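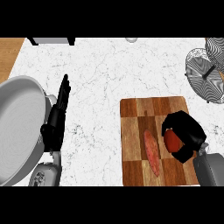 Lehre > Robotik > Kiani-Zelle > Skript 4: Einrichten in der Simulation

4.1 Vor dem Start

Die Zweiarmzelle Kiani wird zuerst im Simulator eingerichtet – am realen Aufbau ändern wir bis dahin nichts. Beide Arme in Grundstellung fahren, dann die Basiskoordinaten mit dem Zellenblatt vergleichen. Zulässig sind 40 mm Abstand zwischen Greifer und Arbeitsfläche.

4.2 Greifpunkte

Schneidebrett als Bezugssystem wählen. Für jedes Objekt einen eigenen Greifpunkt anlegen, auch bei ähnlicher Form.
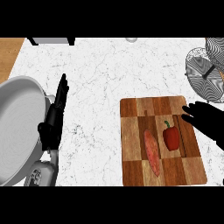 Abb. 2: Schneidebrett mit Süßkartoffel und roter Paprika, rechter Greifer an der oberen Brettecke

4.3 Nach Kollisionen

Lauf stoppen, Protokoll sichern, Szene neu laden. Greiferparameter erst danach ändern. Fragen an Kaan Coşkun.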